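Flirkar white foam table board

Item 956 - June restock now in

If you have a wooden table you're fond of and a job that keeps marking it, this is such a handy thing to own! The Flirkar is a large white foam board that lies flat on the tabletop and gives you a plain, light surface to work on. Small things show up beautifully against it, and lifting it off at the end of the day takes one pair of hands.

We cut ours at the Lenel workshop, where Marwa El Idrissi checks the edges before packing. Leave a strip of wood showing all round if you can - the corners last much longer that way.

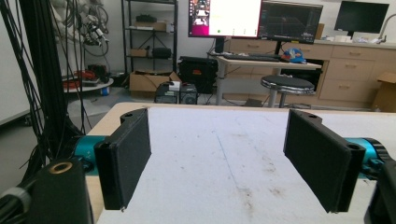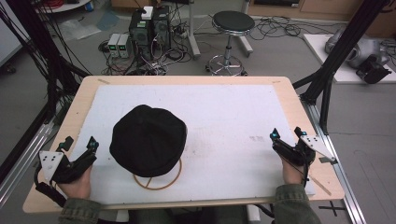

White foam does pick up marks with use, and we'd sooner say so now. Scuffs and light scratches come with the job. A soft cloth, barely damp, is best for smudges (please don't scrub, it roughens the surface), and when one side has had enough you can simply turn the board over.

Good for sorting, sewing, blocking hats, model making and anything with fiddly bits that roll away on dark wood.

Sold singly or in packs of 4. Store flat, away from radiators.

Smaller sizes can be cut to order. Write to Taha Berrada at the Cleturberg shop with your table measurements and he'll reply with a price.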